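How to record clean sound for a short film with a phone

When I finished my first short film, Tazi, the picture was quite good and the sound was terrible. People in the cinema could not understand the main actress in the kitchen part, and this was the part where she explains everything. After that I started to learn about sound seriously. In this tutorial I write down the steps I use now. They are for small crews with little money, where one person often does two jobs.

What you need

A phone for the picture, a second phone or a small recorder for the sound, one lavalier microphone with a cable, headphones that close over the ears, and some thick blankets. I use an old Lekon recorder, but any recorder that can save WAV files is fine. Please do not use wireless earphones for listening. They have a delay and you will not hear the small problems.

Step 1. Listen to the location before you say yes to it

Go there at the same time of day when you will shoot. Stand in the middle of the room, close your eyes and stay quiet for 3 minutes. Write down every sound: refrigerator, elevator, school across the street, pipes. Then clap your hands once, hard. If the clap rings after your hands stop, the room has echo and you will need the blankets.

For our second film, Ronska, I refused a beautiful apartment because of a tram line below the window. The director was not happy with me for one week.

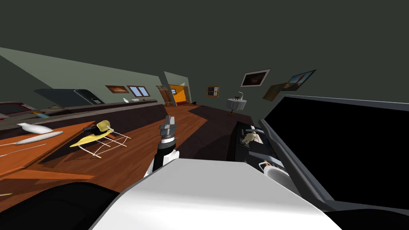
Step 2. Turn off the machines

Switch off the refrigerator, the fan, the computer and the heating if it makes noise. Put your car keys inside the refrigerator when you switch it off. You cannot go home without the keys, so you will remember to switch it on again. Ask all the crew to put their phones in airplane mode. The phone which records must be in airplane mode too, otherwise a call can stop the take.

Step 3. Place the microphone

Fix the lavalier on the chest of the actor, a hand's width under the chin. Use medical tape, and make a small loop in the cable under the tape, so that a pull on the cable does not arrive at the microphone. Shirts from silk or nylon make much noise when the actor moves. Cotton is better. Talk to the person who chooses the costumes early, not on the morning of the shoot.

If the actor can't wear a microphone, hide the recorder close to the mouth, for example behind a book or a flower pot. Close is more important than expensive.

Step 4. Set the level

Ask the actor to say the loudest line of the text, with full emotion. Actors always speak softer in the test than in the real take, so leave some space. I set the loudest word at -12 dB. Switch off automatic gain, because it lifts up the noise in every pause between the words. Switch on the low cut filter at 80 Hz. It removes traffic rumble and does almost no harm to a voice.

Step 5. Clap and name every take

Start the sound first, then the picture. Say the scene and the take number, and clap in front of the camera. I did not do this on Tazi and I spent whole evenings in front of the computer, looking for the right files.

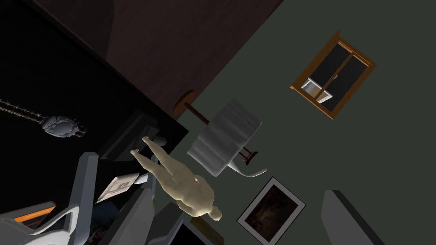

Wait 2 seconds after the clap before the director says action – the editor will thank you. At the end of the take, wait again before anybody speaks. The last breath of the actor is often useful in the edit.

Step 6. Record room tone

Before anybody leaves the room, record one full minute of silence with all people and lights in their places. Do it again after every change of location. You will put this silence under the cuts, and then the cuts will disappear for the ear.

Step 7. Copy and rename the files the same evening

I put the name of the film first, then scene, then take, for example Ronska_04_02. For syncing I use Budeo, which finds the clap alone in most cases – when it fails, I move the clip by hand until the echo between the two tracks is gone. On Ronska we had 433 files at the end, and the ones without a good name were never opened again. Keep the original sound from the camera as well, muted, on the lowest track.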